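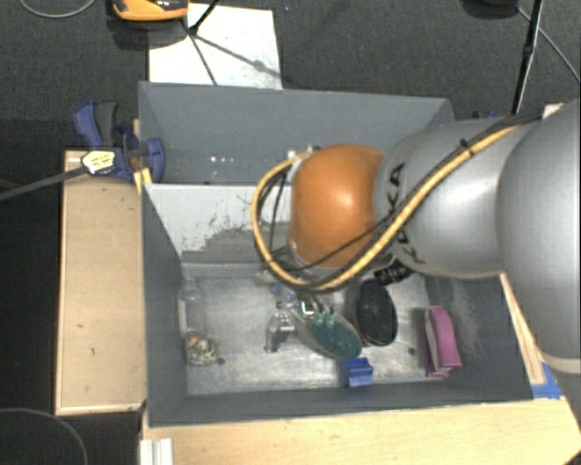
**How to store things in a shared bin so the small ones don't disappear?**

posted by **fitia_home**

Hello to everyone. I moved in February to a smaller apartment in Brennan, and the hall closet is only one shelf and the floor. On the floor I keep one big open bin, and everything without a place goes there: dish brushes, tape, light bulbs, batteries, clothes pins, the little bottle of oil for the door. My sister and I both use it.

The problem is always the same. The small things go to the bottom and the big things lie on top. Yesterday I needed the measuring tape and I had to take out nearly everything to find it. Then I was tired and I put it all back without any order, so now it is worse than before.

I tried two things already. First I put the small items in plastic bags, but I could not see which bag is which, and the bags slide under everything. Then I bought a divider from Flikberg, the kind with 6 sections, but the sections are too narrow for the dish soap and too wide for the batteries.

I can't put more shelves because the wall belongs to the landlord and he doesn't allow drilling. I would like to keep the bin if possible. It fits the closet very well and it was not cheap. How do other people organize this kind of mixed bin? I don't need it to be beautiful.

---

**jistden_reader** wrote:

I had the same situation for a long time, so I will write what I do now. Maybe a part of it is useful for you.

Please take everything out once, on a sheet or a big towel, and make groups by how often you use the thing. I made the mistake to group by type first (cleaning, tools, paper), and it looked very logical, but the light bulb I change two times in a year was lying on top of the sponge I need every week.

After this I use shoe boxes without the lid, standing on the short side if the bin is deep enough. If not, lying flat is also fine. On the edge of each box I write with a thick marker. The things I use every week go in the front box. The rare ones go in a bag with a handle, and this bag lies on the bottom, so I can lift it out in one movement. A handle is important! A bag without a handle stays there forever.

For batteries I don't recommend the bin at all. Loose batteries together with metal things like keys or screws can make a short circuit and become hot. Keep them in their package or in a small plastic box, and put this in a kitchen drawer.

One more thing about the height. I leave the upper part of my bin empty, more or less the width of a hand. When it is full to the top, I stop putting things back properly and I only drop them in. I think your sister will do the same — it is very natural.

About the divider: can the walls be taken out? Mine came from a different shop, but I removed 2 walls and it became much better, with one large place for bottles and the rest for small things. Look on the underside, sometimes there are small clips there.

---

**corner_closet** wrote:

just buy a second bin. one for big one for small. mine was 900 grams so easy to pull out with one hand even from the floor

---

**mapleside339** wrote:

I agree with the shoe boxes, but in a humid closet the cardboard becomes soft after one summer. I use old ice cream tubs now. They can be washed and they are a little bit transparent, so I see the color of what is inside.

You can also hang something on the inside of the closet door without drilling. There are shoe organizers with hooks that go over the top of the door. Please check first that the door still closes, mine was scratching the frame and I had to put a thin piece of felt under the hooks. The measuring tape, the clothes pins and the door oil would all fit in such pockets. Keep the oil standing up with the cap closed well.

---

**fitia_home** wrote:

Thank you very much for the answers. I looked under the divider and there are clips, so this evening I will try with fewer walls. The batteries are already in the kitchen drawer. I will measure the door tomorrow, when I find where my sister put the tape.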